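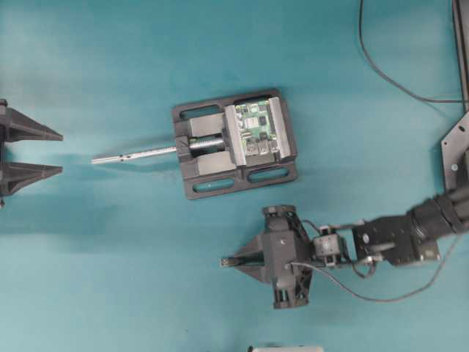

Fliltdale Residents' Forum > Shared Facilities > Workshop Rules
Thread: Proposed change to Saturday-style block booking and the storage charge

Posted by: RCamenzind (Moderator)
27/12/2019

Members are invited to comment on two proposed changes to the rules of the Fliltdale shared workshop. The full text is available at the front desk. The main points are as follows.

1. Block booking. At present a member may reserve a bench for up to two consecutive sessions. Under the proposal, the limit would rise to four, provided that the request is made a week ahead.

2. Storage charge. Members who leave unfinished work on the shelves between sessions would pay a charge of 22 dollars per shelf per quarter. Storage is now free of charge and the shelves are full.

Bench equipment, including the machine vise, is not affected by either proposal and remains free for all members to use during their session.

Comments will be read before the rules are put to a vote. Please keep replies to the subject.

Regula Camenzind
Moderator

Reply from: benchrow_east

Thank you for the notice. I support the first proposal and oppose the second.

Two sessions are too short for any work that involves glue or finish. In June I repaired a set of four dining chairs and had to clear the bench each evening, carry the parts home, and bring them back the following week. Four consecutive sessions would have been enough to complete the job in one stretch.

The storage charge seems to me a separate matter and should be voted on separately. Many members use the shelves only because the booking limit forces them to stop partway through. If the limit is raised, the shelves may empty on their own.

Reply from: M_Pathirana

I must disagree with the previous member on both points.

Longer bookings will favor members whose time is their own. Those of us who work full time can rarely plan four sessions in a row, and we depend on the single sessions that remain after the block bookings are entered. There are not many of those now. Under the proposal there would be fewer.

As for the shelves, I have used the workshop for six years, and the same partly built bookcase has been on the lower shelf for two of them. A charge is overdue. I would prefer that it apply only after the first quarter, so that members with a current project are not penalized.

Mitali Pathirana

Reply from: benchrow_east

I accept the point about single sessions. Would a reserved evening address it? One evening each week could be closed to block bookings altogether.

The bookcase is not mine, for the record.

Reply from: Deltero

A reserved evening would be acceptable to me if it is not the same evening as the beginners' course. The course already takes three benches.

I would also ask the moderator to state what the storage income is for. The last annual report shows 3407 dollars in the workshop account and a further 2000 dollars set aside for the roof. With those balances, I do not see the need for a new charge. If the purpose is to clear the shelves, a firm rule on dates would do the same work at no cost to anyone.

Reply from: RCamenzind (Moderator)

To answer the question from Deltero: the charge is intended to limit the time that items remain in storage. Any income would go to the general account and would be spent on consumables such as sandpaper, cutting fluid and shop towels. The roof money is restricted and may not be used for other purposes.

The figures quoted are correct as of the last report. Members should note that the insurance premium has been paid from the workshop account in the meantime, and the balance is lower than shown.

The suggestion of a reserved evening has been noted and will be added to the draft.

Reply from: old_holzer

I have no strong view on the bookings. I write about the shelves.

A dated label system was in use before the move to the present building. Each item carried a card with the member's name, the date it was left, and the date by which it would be removed. Items past their date were moved to the hallway, and the owner was sent a letter. It worked well for a number of years. It lapsed when the cards ran out and were not reordered.

I would ask that the cards be tried again for two quarters before any money is collected. If the shelves are still full at the end of that time, I will vote for the charge.

Reply from: M_Pathirana

The cards did not work as well as Holzer remembers. I moved items to the hallway myself, and within a week most of them were back on the shelves without a card. A rule of that kind depends on someone being willing to enforce it against a neighbor. A charge on the quarterly statement does not.

Reply from: Morkar

I am a newer member and was not present for the card system. May I raise a practical question? The draft says "per shelf," but the shelves are of different lengths. The upper ones in the metal room are less than half the length of those by the window. A member with a small toolbox on a short shelf would pay the same as a member with a canoe frame on a long one. The charge should be set by length, or the draft should name a standard shelf.

Reply from: benchrow_east

Morkar is right, and I withdraw my suggestion that the shelves be left alone. If there is to be a charge, let it be by the foot, and let it begin after the first quarter as Ms. Pathirana proposes. I still ask for two separate votes.

Reply from: Deltero

I remain opposed to the charge in any form. I would support the cards, with the removal date set at one quarter and no extensions.

Reply from: RCamenzind (Moderator)

Thank you to all who have replied. The draft will be revised to show two separate votes, one on bookings and one on storage. The booking proposal will include one evening each week kept free of block bookings, on a different evening from the beginners' course. The storage vote will offer a choice between a charge by length, beginning after the first quarter, and a return to dated cards.

Comments on the wording of the revised draft may be posted below or handed in at the front desk. The owner of the bookcase is asked to contact me directly.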